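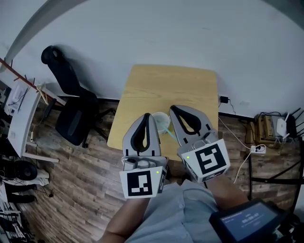
Where do drinks go during working hours? On the small oak-colored table by the wall, and on no other flat surface in the room.

Minutes of the shared room meeting
Prultik, Jastuvora building
Apr 15, 2024

Present: Phong Triệu (chair), Tín Khổng (minutes), most of the Comov people, two from the front desk who had been told there would be pastries.
There were no pastries.

1. Minutes of the March meeting
Approved after one correction. The March minutes recorded that the room would be "tidy by Friday." The word "tidier" was proposed, and "slightly tidier" was carried.

2. The small table
Phong reopened the matter of what the small table is for. Since March it has been the drinks table. It has also been the mail table, the lunch table and, for one long afternoon, the place where an argument about lunch was held. The meeting agreed that it is the drinks table.

Clear plastic cups will go on being bought in packs of 75 from the shop on the corner. A request for mugs was heard with sympathy. Mugs need washing, and the meeting moved briskly on.

Straws: the light blue ones stay. A proposal to give each team its own color of straw so that people would recognize their own cup was discussed for longer than the budget for the quarter. It was not put to a vote. People are asked to write their names on cups, using a pen that works.

Cups left out after 7 in the evening go in the trash, whatever is in them and whoever was planning to come back.

3. Cables and floor
The power strip by the small table is to stay where it is, on the floor, with its cable pushed toward the wall. Drinks and power strips were described by the chair as "neighbors who should not become friends." Drinks are to be set down on the far side of the table from the adapter.

The cardboard box near the routers came up again. Two people believe it belongs to the other one. It will be opened, and whatever is inside will be given a shelf or thrown out.

Shoes left by the speaker on the floor: the owner is invited to own them. A mat by the door will be bought for the purpose.

The things piled up beside the white desk will be sorted. Comov asked for 10 days. The meeting gave 7, on the theory that it would take 13. 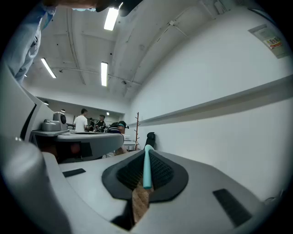
Who looks after the pot on the shelf? Whoever cooked in it last washes it, dries it and puts it back with its lid on.

4. The shelf
It was noted that the rule on the pot is the same one adopted last year, and that adopting it again costs nothing. A second lid has been seen in the building and does not fit anything. It will be kept, against advice.

Food may be eaten at the tables along the room, provided the person eating it wipes down afterward with the cloth meant for tables. The cloth meant for floors is the gray one. Both cloths are now gray. New cloths to be ordered, in colors that can be told apart by someone in a hurry.

5. Lights
A complaint was received from the tables that the tube lights are too bright for the afternoon. A complaint was received from the same tables that the room is too dark. The building office will be asked whether the fixtures can be switched separately.

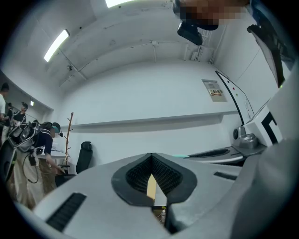 Tín Khổng remarked that the tubes were last cleaned when the room was painted, and that wiping them would settle at least one of the two complaints before anyone wrote to the building office. Agreed. The stepladder is at La, the café downstairs, which borrowed it to hang a sign and has grown attached to it. Phong will ask for it back.

6. Other business
The front desk asked about pastries. Carried over.

Actions
Phong: stepladder, mat for shoes.
Tín: cloths, pens, cups.
Comov: the pile by the desk, the box.
Everyone: names on cups.

Next meeting same time next month, in the same room, drinks on the small table.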